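Holembridge council staff to share desks as Dong House offices close

Around a third of office desks used by Holembridge council staff will go by the end of September, under a plan to move four departments into one building.

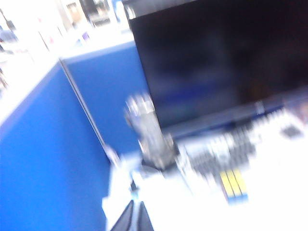 The council will give up its lease on Dong House, in Mill Lane, and bring the planning, housing, licensing and council tax teams into the Civic Offices on Station Road. Councillors agreed the move on Friday by 21 votes to 14. Staff will no longer have a desk of their own, and most will book a place for the day through an online system. The furniture will be familiar to anyone who has worked in a council building: white desks set against blue partition panels, with a storage locker for each member of staff in the corridor outside.

The council employs 1,300 people, of whom 900 are based in offices for at least part of the week. There will be 686 desks for them once the move is finished. A survey of how the two buildings were used over the spring found that the busiest day was Tuesday, when just under two thirds of office staff were in. On the quietest day it was less than half.

In-ho Seok, the council's head of property, told the meeting that the lease on Dong House was due to be renewed next year and that the owner had asked for a higher rent.

"We are paying to heat and light two floors that are half full," he said. "The Civic Offices belong to us. It makes sense to fill the building we own before we rent another one."

He said the roof of Dong House had been patched three times in two winters and that the lift had been out of use for most of last month. Repairs to the lift are the owner's responsibility, but the council has had to move meetings at short notice when visitors could not manage the stairs.

Opposition councillors said the plan had been drawn up too quickly. They asked for the decision to be put off until the autumn so that staff in the housing team could be asked again for their views. The team takes a large number of phone calls from tenants and people who have lost their homes, and several members of staff had written to councillors to say they were worried about being overheard.

Mr Seok said there would be eight small rooms on the second floor for private calls, and that housing staff would be able to book them ahead of other teams. He said he would look at whether a further two could be made out of the old post room, which has not been used since the franking machine was moved to the ground floor.

A motion to delay the decision was lost by the same margin as the main vote.

Where residents will need to go

The public counter at Dong House will close when the teams move. People who want to see a planning application on paper, pay for a licence in person or speak to someone about their council tax will have to go to the Civic Offices instead. The two buildings are twelve minutes apart on foot, and the number 6 bus stops outside both.

Opening hours at the Station Road counter will be extended. It now closes at 4.30pm each day, and will stay open until 6pm on Thursdays. A second housing desk will be added on the left of the main entrance, where the leaflet racks are at present. The leaflets will go upstairs to the waiting area.

Appointments already made at Dong House will be honoured at the new address, and anyone affected will get a letter or a text message. The council said people should not turn up at the Civic Offices for planning or licensing matters before the move is complete, as the staff and the paper files will not be there.

The drop box for council tax letters in the wall of Dong House will be sealed. It is emptied at 9am and 3pm, and the last collection will be on the morning the building closes.

Parking

Parking took up much of the debate. Dong House has its own car park at the rear, shared with the dental practice next door, and staff who work there can use it without charge. The Civic Offices car park is smaller and is already full by 8.45am on most mornings.

Staff moving from Mill Lane will be able to apply for a permit for the Stositz Street car park, which is a seven-minute walk away. The permits will be free for the first year. After that the council expects to charge, although it has not said how much. Councillors for the streets near the station said they feared that staff would park outside people's homes, and asked for a residents' parking scheme to be looked at. The highways team will report back on this before Christmas.

More covered bike stands will be put up beside the Civic Offices, in the corner where the recycling bins are kept. The bins will be moved to the service yard.

Files and furniture

The planning team holds 1,425 boxes of paper records at Dong House, some of them going back to before the present council was set up. Those that have been scanned will be sent to the county record store. The rest will be kept in the basement of the Civic Offices, which was treated for damp two years ago.

Uranora, the removals firm hired for the job, will carry out the work in four stages, one department at a time, starting with licensing. Each team will be without its office for two working days. Phones will be answered during that time by staff working from home, but replies to emails may be slower than usual.

Desks and chairs that are not needed will be offered to schools and charities in the borough before any are sold. Groups that want furniture should contact the property team with a list of what they need and say whether they can collect it. Filing cabinets are also available. The council will not be able to deliver.

The trade union that represents most of the staff said it did not object to the closure of Dong House but wanted a written promise that those who need a fixed desk for health reasons would have one. Mr Seok said that promise had been given and would be set out in the new office policy, which is due to be sent to staff in the next two weeks. People who use specially adapted chairs will be able to keep them, and these will be labelled.

The future of the Dong House building itself is not known. It was put up as offices for an insurance company and has been let to the council for 22 years. The owner has not put in a planning application, though the ground floor has been marked in the local plan as suitable for shops.

Councillors will be given a report on the costs of the move once the lease has ended. The next meeting of the full council is at 7pm in the council chamber and is open to the public. Questions from residents must reach the democratic services team three working days beforehand.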